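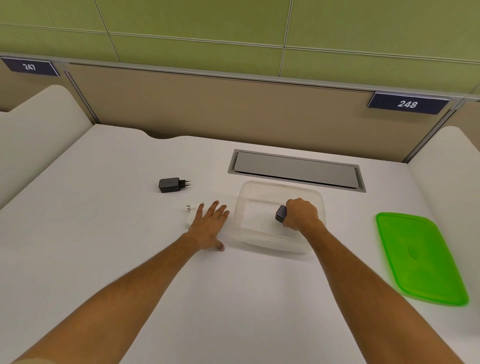
Home | Projects | Reports | Partners | Contact

Projects > Skumier pilot > Progress reports

Progress report to Ginette Barbier, June 8, 2023

Dear Ginette,

This is the second report on our trial of the Stirnix kit. As agreed in December, we test whether the kit can teach simple packing work from hand demonstrations, and if the price is right for a small team like ours.

Work done in this period

The kit arrived complete and Faisal Niazi installed the software in two days. The manual is clear in most parts, but the chapter on calibration is written for an older version and we lost time with it. The Janevski support desk answered our questions by mail, usually the next morning.

We then started with the task we call "chargers and box". A person takes small power adapters from a desk, places them in a plastic food container and handles the lid. We chose it because the objects are cheap and easy to find, and the prongs make each one a little different to grasp. Until now we have 148 demonstrations recorded. Clotilde Rolland checked all of them and rejected 27, mostly for the reason that the hands went out of view before the task was finished.

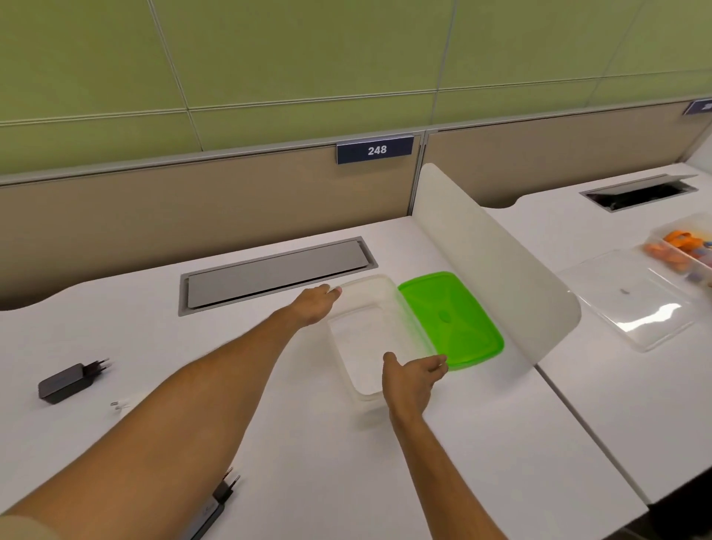

Charger packing task: container, green lid and three adapters on the desk.

What we think about the kit

The recording part is good. A new person can begin after a short explanation, and the files are saved without any special action. The review tool is weaker. It opens slowly, and it is not possible to mark two errors in the same recording – Clotilde keeps a separate table for this. Clear plastic is also a difficulty: the object labels of the kit often miss the container walls. Janevski told us that an update is planned, but we have no date.

Budget

We have used more than 50 percent of the amount for this phase. The license is paid until December. Capucine Gaillard will send you the detailed table separately.

Next steps

We will repeat the task with other boxes and on another desk, and compare the results with the Lanby kit, which Albane Bodin has on loan. We would like to have your opinion on the license extension before we ask for a new offer.

With best regards,
The Skumier team

Filed under: Progress reports, Kit trials, Packing tasks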